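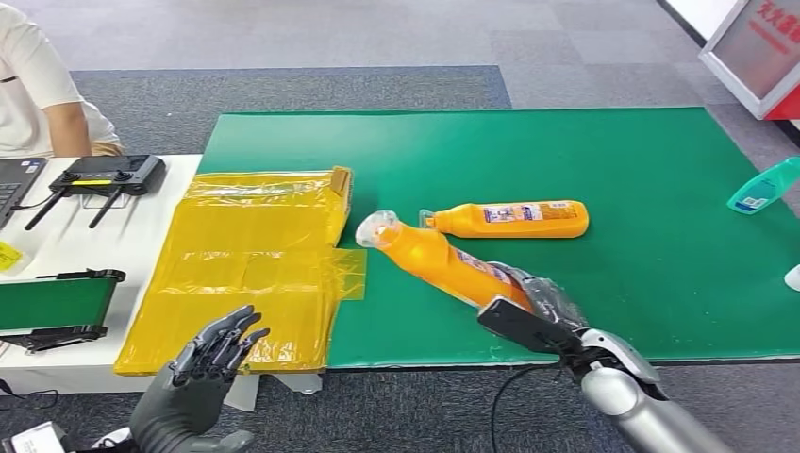
4. Cleaning the mat and blade housing

Clean the cutting mat after every 14 hours of use, or sooner if the fabric starts to drag. The steps are the same for the Pukura 81 and the Pukura 100. Owners of the older Gravell table should follow section 6, as that blade housing opens from the other side.

CAUTION: Turn off the cutter and unplug it at the wall before you start. The blade can move when the power button is pressed by accident.

4.1 Cleaning the mat

1. Lift off the ruler guide and set it aside.
2. Brush loose threads toward one short edge with the soft brush. Do not use the vacuum hose directly on the mat - it can pull up the corners.
3. Read the label on your cleaning product. Anything containing acetone, bleach or citrus oil will fade the mat's surface.
4. Try the product on a corner first and leave it for five minutes. If the corner feels tacky, use plain water and a drop of dish soap instead.
5. Put a small amount on a damp cloth. Do not pour or spray onto the mat.
6. Wipe with the cuts, then across them.
7. Wipe again with clean water and let the mat dry flat.

Note: Never dry the mat in the sun or with a hair dryer. A warped mat cannot be made flat again and is not covered by the warranty.

4.2 Cleaning the blade housing

1. Turn the collar a quarter turn to the left and pull the housing straight out.
2. Remove the blade with the tool supplied. Keep the blade in its case.
3. Tap the housing on a folded towel to loosen lint. Felt and fleece leave the most.
4. Clean inside with a dry cotton swab. No liquid of any kind goes into the housing.
5. Put the blade back and turn the collar until it clicks.

CAUTION: If the collar does not click, do not cut. Take the housing out and seat the blade again.

4.3 Before the next job

Plug in the cutter and run test pattern 313 on a piece of scrap cotton. The square should come away on all four sides. If one side holds, raise the blade depth by one mark and repeat. Two marks above your usual setting means the blade is worn - see section 5 for part numbers.

Revised May 11, 2023

3 comments

ladetti_quilts: Does the click apply to the rotary blade too? Mine has never clicked.

Gianni Fiore: The rotary collar is smooth, so no click. Line up the two white dots.

threadbare: Dish soap worked fine on mine but it took most of a day to dry.

We use cookies to remember your language and model. Accept | Settings

Contact support | © Pukura Cutting Tables | Back to top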